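Jeltilik (robot learning method)

Jeltilik is a method for training robot arms to pick up and put away soft packages using images from a camera at the wrist.

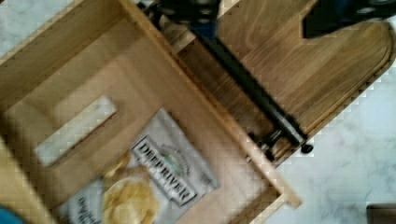
Background

Bags of snack food are hard for robot arms to handle. A bag changes shape when it is touched, its shiny surface reflects light unevenly, and the printed design can be folded out of sight. Earlier systems often relied on a fixed camera above the work area, which gave a steady view but lost sight of the bag once the arm moved over it.

A camera at the wrist stays close to the object, but its pictures suffer when the arm moves quickly. Edges smear and small print becomes unreadable. Many training pipelines drop such images before learning begins. Jeltilik keeps them. Its authors argued that a robot will meet the same kind of blur in use and should learn from it.

The method was developed at the Wanureck laboratory by Carter Bouchard and Doina Dimitriou. Lucie MacPherson joined the project later and wrote most of the evaluation code. A first report was released on 18 June 2024.

Method

Training data comes from demonstrations in which a person guides the arm through a task. Each recording pairs the wrist images with the position of the arm and the opening of the gripper. The main training set holds 3000 demonstrations of items being placed in or taken out of open containers, including wooden crates with handle slots.

Each image is given a sharpness score. The score is passed to the network along with the image, so that the network can lean more on arm position when the picture is poor. A short memory of earlier images is also kept. In the published version the memory covers 2 seconds of motion. Longer windows were tried and made the arm slow to respond when a bag slid.

The network predicts a short run of arm movements, carries out the first part, and then predicts again. There is no separate step for finding the outline of the bag or reading its label.

Results

The authors tested the method on 388 trials with packages left out of the training set. They compared it with a second network of the same size, trained only on sharp images. Jeltilik completed more trials overall, and the gap was widest when the arm approached quickly. At low speed the two networks performed nearly the same.

Failures were sorted by hand. The most common was a grasp that closed on the crimped end of a bag and slipped during lifting. Another group involved the gripper touching the wall of the container on the way down – a problem the authors linked to the tilted view at the wrist.

Tamsin Pryor and Chantal Campbell repeated part of the study at Rallside with a different arm and 133 new demonstrations. They found a smaller benefit and reported that the sharpness score had to be adjusted for their camera.

Limitations

Jeltilik has been tested mainly on light packages in open containers. It does not measure grip force, and the report gives no results for crushed contents. Deep containers with narrow openings were left out of the trials.

Related work

Landry, a later project from the same laboratory, uses the sharpness score with two cameras and drops the image memory.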